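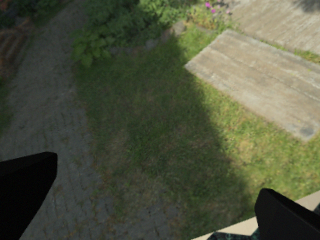 图1 仿真腕部视角:双指夹爪张开,背景为花园环境。

第六讲 背景随机化与腕部相机策略的泛化

本讲接着上一讲的域随机化往下讲。上次我们把摩擦系数、关节阻尼、控制延迟这些物理量都过了一遍,这次只谈视觉,而且只谈视觉里最容易被当成"装饰"的那一块:背景。我个人觉得这是整门课里最有意思的一讲,因为改动特别小(换一张环境图,重新渲染),结果却能差出一大截!

课前请先读讲义附录里Shivam Bhardwaj那份内部技术笔记,只读前两节就够了。他的符号和我们的略有出入:他用 z 表示场景参数,我们沿用上一讲的 ξ。

一、问题从哪里来

设策略为 π(a | o, q),o 是腕部相机图像,q 是本体感知(关节角和夹爪开度)。训练时图像由渲染器给出:o = R(s, ξ),s 是任务状态,也就是物体位姿、机械臂构型这些真正和任务有关的东西;ξ 是外观参数,包括光照方向、材质、相机内参的小扰动,以及背景 b。

我们希望 π 的输出只随 s 变,不随 b 变。如果训练集里 b 只有一种,比如永远是同一间灰色的实验室,网络完全没有理由去学这种不变性。它可以拿墙角的一条竖线来判断自己转了多少度,可以拿地板的亮度来估计高度,训练损失照样降得很漂亮。

腕部相机让这件事更严重。固定的第三人称相机里,背景基本不动,网络很容易把它当常量减掉。腕部相机跟着末端走,手腕一转,背景整个滑过去,背景的运动和动作之间就有了极强的相关性。这种相关性有一半是有用的(它确实携带了自身运动的信息),有一半是陷阱(它和某个具体的背景绑在一起)。怎么把有用的一半留下来,是后面两节的主线。

看图1。夹爪两指在画面下部,全黑,没有纹理;后面是草坪、小块石铺的路、浅色的混凝土板,还有一片压在草地上的大阴影。右下角露出一道浅米色的台沿。对抓取任务来说,真正稳定的线索只有夹爪和台面这一类东西,其余像素在下一个回合就可能换成别的。可偏偏其余像素占了画面的大部分,梯度也就大部分从那里来。

请特别留意草坪上那道明暗分界。它是一条很长、对比很强的斜边,从上方中部一直斜向右下。卷积网络的浅层对这种边缘非常敏感,而它在几何上和台面边缘长得很像!课上我们会把这一帧送进训练好的编码器,看看第一层和第三层的响应分别落在哪里,请大家先猜一猜。

二、三种背景方案

方案A:固定背景。所有回合使用同一个室内环境。这是基线,也是很多人默认的做法。

方案B:纹理随机。背景换成随机噪声、棋盘格、渐变色。好处是便宜,几乎不增加渲染开销。缺点是统计特性离真实图像太远,真实世界里没有那么多均匀的高频噪声,倒是有大量低频的光照变化和中等尺度的结构,例如树叶、石缝、砖边。

方案C:环境随机。从一个环境库里抽取完整环境,室内室外都有,背景和光照一起换。图1就属于这一类。我们用的库叫Arnlow,共138个环境,按场景类别划分成训练和留出两部分,留出34个。划分一定要按环境来做,不能按帧来做。同一个环境的不同帧分到两边,测出来的泛化率会高得离谱,每年都有小组在这里栽跟头。

方案C还有一个容易忽略的细节:背景和光照要保持一致。环境图里太阳在右上方,台面上的直射光也应该从右上方来。如果只换背景图、不换光源,网络会看到物理上矛盾的图像。有文献认为这种矛盾无所谓,甚至有正则化的作用;我自己的经验是,任务里只要有投影线索(例如用夹爪的影子判断离台面多高),一致的光照就明显更好。这一点欢迎大家拿实验来反驳我。

三、训练流程

任务是桌面单物体抓取,仿真平台为Trutum,策略网络是一个小型的卷积编码器加两层MLP,行为克隆训练。示范由脚本专家产生,专家可以直接读取状态 s,所以示范轨迹本身与背景无关。这一点非常关键,也非常方便:同一条轨迹可以在不同背景下反复渲染,动作标签一个都不用改。

具体步骤:

(1)运行脚本专家,得到577条成功轨迹,只存状态和动作,不存图像。

(2)每条轨迹抽取若干个 ξ,逐帧渲染。一条轨迹内部 b 保持不变,否则背景会闪烁,自身运动的信息就被破坏了。

(3)把同一状态、不同背景的两帧配成一对,记作 o 和 o′。

(4)训练目标为
L = L_bc(o) + L_bc(o′) + λ · || f(o) − f(o′) ||²
其中 f 是编码器输出,λ 是一致性权重。

(5)λ 从零开始线性升到目标值。一上来就给满,编码器容易坍缩,所有图像映到同一个点,一致性损失完美,策略却什么都看不见。

第(3)步的配对是方案C最漂亮的地方。在真实世界里想得到严格配对的数据太难了,物体要摆得分毫不差,背景要整个换掉。仿真里只是多渲染一遍的事。做到这里我总是忍不住要感叹一下,仿真的价值常常就在这种"同一件事再来一遍,只改一个变量"的能力上。

四、结果与讨论

在留出环境上,方案C配合一致性损失的抓取成功率是87%。方案A在它自己的训练环境里表现很好,换到留出环境后下降最厉害;方案B居中。完整表格放在课程页面的Cuadros目录里,请以那边的版本为准,讲义上不再抄一遍。

有几个现象值得单独讨论。

第一,失败的分布变了。方案A失败时,机械臂往往从一开始就走偏,连物体附近都到不了。方案C失败时,多数是到了物体上方,最后一小段高度没有判断对。说明背景的干扰主要作用在粗定位上,这部分已经被压下去了,剩下的误差来自别处,很可能是图像分辨率。

第二,强阴影比复杂纹理更难。把留出集按"有无大面积投影"重新分组,差距比按"室内或室外"分组更大。直觉上草地和树叶看起来很乱,其实它们的统计特性相当均匀,网络学会忽略并不难。一条又长又直的明暗边就不同了,它在每张图里的位置都不一样,又总是很像某种物体的边缘。

第三,黑色夹爪是把双刃剑。夹爪没有纹理,在亮背景前轮廓非常清楚,落到深色背景前就会糊掉。有同学在去年的课程项目里给指尖加了浅色标记,暗背景下的表现立刻好了不少。这个改动便宜得让人不好意思写进论文,但在实际系统里我会第一个去试。

第四,q 的作用要小心评估。把本体感知拿掉以后,方案C下降得比方案A少。一种解释是方案C的编码器学到了更好的自身运动表示;另一种解释是方案A本来就在过度依赖 q。两种解释给出的预测不同,作业第三题就是设计实验把它们分开。

五、从仿真到实物

真机部分由Unby平台完成,相机安装位置与仿真一致,内参重新标定。请注意三件事。

曝光。仿真图像的动态范围往往比廉价腕部相机宽得多。户外光线下,真实相机会把亮部拍成一片白,而渲染图里混凝土表面的条纹和风化痕迹还看得清。训练时要在图像上加随机曝光和截断。

运动模糊。渲染默认是瞬时曝光,真机手腕快速转动时整张图会拖影。可以在训练时沿着相机运动方向做方向性模糊,核的长度由末端速度决定。

景深与清晰度。图1整体偏软,草叶和石缝能看出细纹理,但谈不上锐利。这对我们反而有利,过分锐利的渲染会让网络抓住真机上根本不存在的细节。拿到自己的渲染结果以后,请把它和真机图像并排放大了看,比对一下功率谱,别只凭感觉。

六、作业

1. 推导当 λ 趋于无穷时第三节损失函数的最优编码器应满足的条件,并说明为什么平凡解也满足一致性项。

2. 从Arnlow训练部分任选五个环境,只用这五个训练方案C,在留出环境上测试。再换成二十个环境重复一次,画出成功率随环境数量变化的曲线,讨论曲线在哪里开始变平。

3. 针对第四节第四点设计实验,区分两种解释。提交实验方案即可,跑出结果有加分。

4. (选做)把背景换成与任务平台颜色接近的环境,观察方案B和方案C各自的失败方式。很想看到大家在这道题上的发现,往年最好的几个课程项目都是从这里长出来的。

提交时请附上随机种子和环境划分文件。代码能跑通比写得漂亮重要,图上的坐标轴请标单位。

下一讲:动作空间的选择,末端增量与关节位置。请提前复习雅可比矩阵和阻尼最小二乘。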